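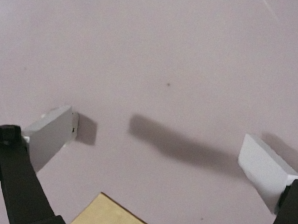

Shareholder questions

Answers to the questions our shareholder desk is asked most often. They apply to holders of ordinary shares in Narno Group. If you hold your shares through a workplace plan, some of the answers are different and we say so where that is the case.

Your shareholding

How do I know whether I am a registered shareholder?

You are a registered shareholder if your own name is on the share register. You will have a share certificate or a statement from our registrar, Claltov, with a shareholder reference on it. If you bought your shares through an online broker or a bank, the name on the register is normally that of the broker's nominee company. You still own the shares, but Claltov will have no record of you and cannot discuss them with you. Please speak to your broker.

Where do I find my shareholder reference?

It is printed at the top right of your share certificate, dividend confirmation and proxy form. Older certificates carry a shorter reference without a letter at the front. Claltov can match the old reference to the new one if you write to them with your full name and the address they have for you. They will not give out a reference by telephone.

I have lost my certificate. What should I do?

Tell Claltov as soon as you can so that a stop can be put on it. They will send you a letter of indemnity to sign and return. Depending on the value of the holding, the indemnity may need to be countersigned by a bank or insurer, who will charge for this. There is also an administration fee of £50, payable to Claltov, which covers all certificates reported lost at the same time. If you later find the old certificate, send it back. It can't be used once a replacement has been issued.

My certificate says Kestside Holdings. Is it still valid?

Yes. Kestside Holdings was the company's name before it became Narno Group. The change of name did not affect the number of shares anyone held, and certificates in the old name remain good evidence of title. You don't need to exchange yours. If you sell or transfer part of the holding, the certificate you get for the balance will be in the Narno Group name.

How do I change my address?

Registered shareholders can do this online through the Claltov portal or by sending a signed letter that gives both the old and the new address. Joint holders should note that all post goes to the first-named holder, and that a change of address must be signed by that person. For your protection, a confirmation is sent to the old address as well as the new one.

Can I transfer shares to a member of my family?

Yes. Fill in a stock transfer form, which can be downloaded from the portal, and send it to Claltov with the certificate. There is no charge for a gift of shares. You may need advice about tax, which neither we nor Claltov can give.

What happens when a shareholder dies?

The executor or next of kin should contact Claltov's bereavement line. They will be asked for a sealed copy of the grant of probate, or a small estates form if the holding is below the limit. Dividends are held back from the date Claltov is told and are paid to the estate once the paperwork is complete. If the shares were held jointly, they pass to the surviving holder and only the death certificate is needed.

Dividends

When are dividends paid?

The company normally pays an interim dividend and a final dividend. The final dividend has to be approved by shareholders at the annual general meeting and is paid in the weeks that follow. The dates for each payment, including the record date, are on the financial calendar page.

What is the record date?

It is the date on which you must be on the register to receive a particular dividend. Shares bought shortly before it may not be registered in time, and your broker can tell you whether a purchase comes with or without the dividend.

Do you still send cheques?

No. All dividends are now paid straight into a bank or building society account. If we do not have account details for you, the money is kept on your behalf without interest until you supply them. You can enter them on the portal or return the mandate form sent with your last dividend confirmation. Shareholders with a bank account outside the UK can ask Claltov to pay in local currency, and a conversion charge is taken from each payment.

I think I have missed some dividends. Can I claim them?

Probably. Unclaimed dividends can be claimed for 12 years from the date they fell due. After that the articles of association allow the company to keep them. When we last reviewed the register there were 822 holdings with at least one unclaimed payment, most of them belonging to people who had moved house without telling the registrar. Claltov can check your holding and reissue everything outstanding in a single payment.

Can I have shares instead of cash?

There is a dividend reinvestment plan, which uses your cash dividend to buy more shares in the market. Dealing commission and stamp duty are deducted. Any money left over that is too little to buy a whole share is carried forward to the next dividend. The plan is not open to residents of certain countries, which are listed in its terms and conditions.

The annual general meeting

When and where is the meeting held?

It is held in September at our Kestside office. Doors open an hour before the start. The notice of meeting gives the time, the full address and the resolutions to be voted on. Step-free access is from the car park side of the building, and there is a hearing loop in the meeting room.

What do I need to bring?

Please bring the attendance card attached to your proxy form, or some other proof of identity if you don't have it with you. If your shares are in a nominee account you will need a letter of representation from your broker. Brokers can take a week or more to produce these, so ask early.

Can I bring a guest?

Guests are admitted at the chair's discretion and may not speak or vote. A carer accompanying a shareholder is always admitted.

How do I vote if I can't come?

You can appoint a proxy, who may be the chair of the meeting or anyone else you choose. A proxy does not have to be a shareholder. Votes can be lodged on the portal or by post and must reach Claltov by the deadline in the notice. A form that arrives late can't be counted, whatever the postmark. Appointing a proxy does not stop you attending and voting in person if your plans change.

What does "vote withheld" mean?

It lets you record that you do not wish to support a resolution without voting against it. A vote withheld is not a vote in law and is left out when the percentages for and against are worked out. We do publish the number withheld alongside the results.

Can I ask the board a question?

Yes, either at the meeting or in writing beforehand. Wai-kit Wan, the company secretary, collects written questions and groups those on the same subject. Answers are put on the website once the meeting has closed. Questions about an individual customer account or a personal shareholding are dealt with separately and are not read out.

Workplace share plan

I work for the company. Who looks after my plan shares?

Plan shares are held by the plan trustee until you withdraw them. You will not have a certificate. You can give voting instructions to the trustee through the employee site, and dividends on plan shares are paid through payroll.

What happens to my plan shares if I leave?

You must take them out of the plan. The trustee will write to you with the choices, which are to sell them or to move them into your own name. Tax may be due depending on how long you have held them and why you are leaving. Questions should go to Chi-keung Man in the reward team on extension 2142.

Unwanted calls and emails

Someone has offered to buy my shares at a high price. Is this genuine?

Almost certainly not. Share fraud often begins with an unexpected call offering well above the market price, followed by a request for a fee or bond before the sale can go through. Neither the company nor Claltov will ever ring you with an offer for your shares. Do not give any details. End the call and report it to the financial regulator.

Why do strangers have my name and address?

Company law requires the register of members to be open to inspection. Anyone asking for a copy has to state their purpose, and we can apply to the court to refuse if we believe the purpose is improper. Holding your shares through a nominee keeps your own name off the register.

Contact

For anything about your holding, contact Claltov through the portal or at the address on your dividend confirmation. For questions about the meeting or about how the company is run, write to the Company Secretary, Narno Group, at the Kestside office. The shareholder desk is closed on public holidays.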